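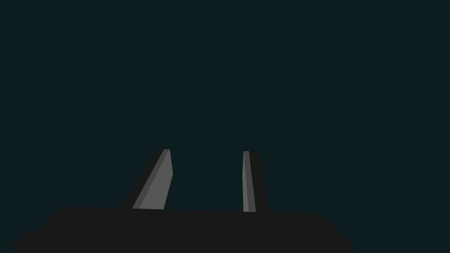 Rulell Sim Pack for Two-Arm Policies

Rulell is a set of simulated rooms, tasks and recorded runs for people who train two-arm robot policies and want to test them before using real hardware. It is made by Ikudero and sold as a yearly licence, with a free version for teaching. The current release has 34 tasks and 3,259 recorded runs. Every run comes with the joint positions, gripper commands and rendered views from each camera, all on the same clock.

What it is for

The pack was built to answer one question: how much does a policy lean on the overview camera, and how much on the wrist cameras? Most simulated sets keep the background plain and the lighting fixed, so a policy can do well from the overview alone and then fail when a chair is moved. Rulell keeps the task the same and changes the room. Wall colour, furniture, pictures on the wall and the direction of the light can each be changed separately, and each change is written to the run log.

The wrist views are left as they come. At some arm poses a wrist camera sees the fingers and a dark wall and very little else. We do not filter those moments out, and a policy trained on the pack has to cope with them.

The method behind it

The test method comes from work by Piyumi Nanayakkara and Gyu-bin Seol. They trained the same policy three times: once with all views, once with the wrist views blanked, and once with the wrist views blanked at random during training only. Each version was then run on 21 tasks in rooms it had not seen.

The version with random blanking held up best when the room changed. The version with no wrist views did well in its training rooms and lost most of that in new ones. Handovers between the two arms suffered more than simple picks. The result was weaker for tasks where one arm stays still, and we would not claim much for those.
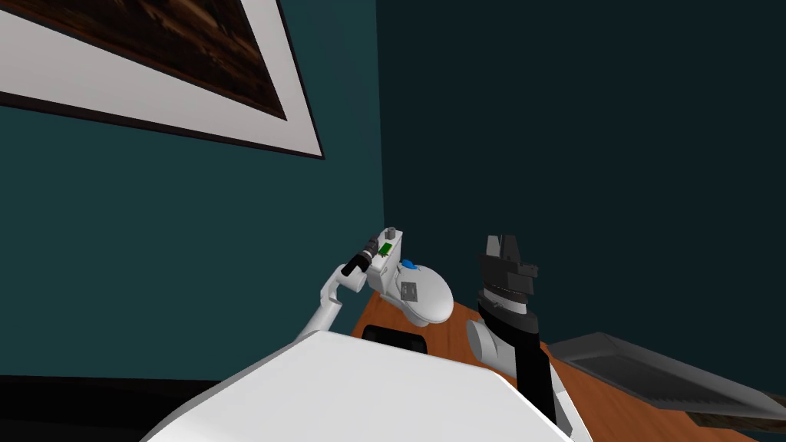

Handover tasks are set up so that the two arms have to meet over the table, and the meeting point is drawn fresh for each run. You can narrow the range of meeting points in the settings file if you want an easier starting set. Start poses can be fixed or random. If you fix them, please say so when you report scores, as the numbers are not comparable otherwise.

What you get

- The task files and room files, with the settings used for our own tests
- All recorded runs, split into training and held-out rooms
- Scripts for blanking views, either for a whole run or at random
- The scoring tool, with up to 359 repeats per task in one batch
- A short guide to adding your own rooms

Using your own robot model

The two arms can be swapped for your own model, as can the grippers, separately for left and right. You will need to set the camera mounts again afterwards - the old offsets will load without an error but the wrist views will be wrong. Check one still from each camera before starting a long batch.

Known limits

Finger contact is simplified. Soft items are not included. Shadows are rendered at a lower quality in the wrist views to save time, and dark rooms can look flatter than they would through a real camera. A fix for slow loading of the larger rooms is planned for November.

Page last changed Fri 8 February.

Comments

Declan Fairclough
We ran the random blanking script on our own handover set and saw the same pattern, though the gap was smaller. Is the blanking rate per frame or per run? The guide says both in different places.

So-yul Bang
Per run by default. Per frame is a setting in the same file. The guide will be corrected.

Gil-soo Moon
Can the rooms be used without the recorded runs? We only need the scoring side and the download is large.

So-yul Bang
Yes, choose "rooms only" on the download page. The scoring tool is in both.

Related items

Lusetwood Room Set
Hwang Gripper Models
Rulell Teaching Version
Camera Mount Guide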